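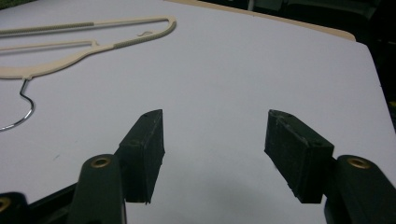

Ticket summary

Product: Plurkier label station, desktop edition
Site: Isby, packing room
Status: Resolved, monitoring
Priority: Medium
Opened: 27th December
Component: print queue, label stock profile, network share

Reported problem

Labels sent from the order screen print correctly until the queue holds more than 20 jobs. After that, every second label is blank and the feed runs one label too far. Restarting the printer clears the fault until the queue builds up again. Single labels sent from the test page are always good.

The site prints on Mösli thermal stock, 1000 labels to the roll. Two rolls from the same carton were tried with the same result. The operator has recalibrated the gap sensor from the front panel several times. Calibration completes without an error code.

Environment

Workstation: one, wired network
Printer connection: network, fixed address
Label template: shipping, large, with barcode
Order source: Plarkov order export, shared folder
Driver: the one supplied with the station, not the generic driver
Changes before the fault: the shared folder was moved to a new file server in November. No other changes were reported by the site.

Log

Entry 1. Support

Asked the site for the service log, the template file and a copy of the stock profile. Asked them to leave the queue as it was when the fault next appeared and not to restart the printer.

Entry 2. Site

Service log and template attached. Stock profile to follow. The fault came back during the morning batch. The queue was paused from the workstation and left alone. The printer display shows Ready. The last label out was blank.

Entry 3. Support

The service log shows no head or ribbon errors. There are repeated lines of this form:

spool: job accepted, size 0
spool: job accepted, size normal
spool: job accepted, size 0

A job of size 0 still sends the start and end commands to the printer, so the printer feeds one label and prints nothing on it. That accounts for the blanks. It does not account for the extra feed, which may be a separate fault. The gap sensor is unlikely to be the cause of either one. Please stop recalibrating it for now, as each calibration overwrites the stored values and makes comparison harder.

Please check the following on the workstation:

1. Open the station settings and go to Import.
2. Note the value of Poll interval.
3. Note whether Lock file while reading is on or off.
4. Note the full path in Watch folder.

Entry 4. Site

Poll interval is 900 milliseconds. Lock file while reading is off. The watch folder path is a mapped drive letter, not a server name. The stock profile is attached.

Entry 5. Support

The import service is reading order files before the export has finished writing them. With the lock setting off, the service opens a file as soon as its name appears in the folder. If the file is still empty, a job of size 0 is created. On the next poll the service sees that the file has changed and reads it again, this time with content. Each order then produces two jobs, one blank and one good.

On the old server the write was fast enough that this rarely happened. Short batches still get through on the new server. Longer batches slow the export down and the overlap begins.

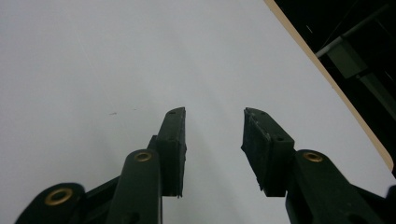
The drive letter makes matters worse. File change notices are not always passed through a mapped drive, and the service falls back to polling by name and date. Use the server path directly.

Steps to apply:

1. Pause the print queue.
2. Stop the import service from the station menu. Wait until the status line reads Stopped.
3. In Watch folder, replace the drive letter with the full server path.
4. Turn on Lock file while reading.
5. Set Poll interval to 30 seconds.
6. Set Ignore empty files to on. This option is under Advanced and is off by default in upgraded installations.
7. Save, then start the import service.
8. Delete the jobs of size 0 from the queue by hand. Do not use Clear all, or the good jobs will have to be exported again.
9. Resume the queue.

The account that runs the service needs read and modify rights on the new share. If it has read rights only, the lock will fail and the service will log "import: lock refused" and skip the file.

Entry 6. Site

Steps applied. The service started, but nothing was imported. The log shows "import: lock refused" for every file.

Entry 7. Support

Expected if the rights were not carried over when the folder was moved. The service account on your workstation is local and has no rights on the file server. Either create a matching account on the server or run the service under a domain account. The second is preferred. After changing the account, restart the service. A reboot is not needed.

Entry 8. Site

Service now runs under a domain account with modify rights. Files are being imported. The full afternoon batch printed with no blank labels. The feed still runs one label too far at the end of the batch, but no longer during it.

Entry 9. Support

Reviewed the stock profile. Present position after last label is set to Tear plus one. This setting was meant for the older cutter and is kept when a profile is copied from a previous version. Change it to Tear, save the profile under a new name and select it in the template. The printer must be idle when the profile is sent, otherwise the old value stays in memory until the next power cycle.

Entry 10. Site

Changed and sent with the printer idle. The feed now stops at the tear bar. Calibration was run once after the new profile was loaded, and the values were written down on the maintenance sheet.

Cause

Order files were read before writing was complete, following the move of the watch folder to another server. Extra feed was caused by an old position value in a copied stock profile.

Resolution

File locking turned on, empty files ignored, server path used in place of the drive letter, service account changed, stock profile corrected. No hardware was replaced.

Open points

The poll interval of 30 seconds delays the first label of a batch. The site has asked whether it can be shortened. With locking on, a lower value is safe, but it should be tested on a full batch first. The default for Ignore empty files in upgraded installations has been passed to development as a separate request.

Ticket remains in monitoring until the site confirms the next stock change.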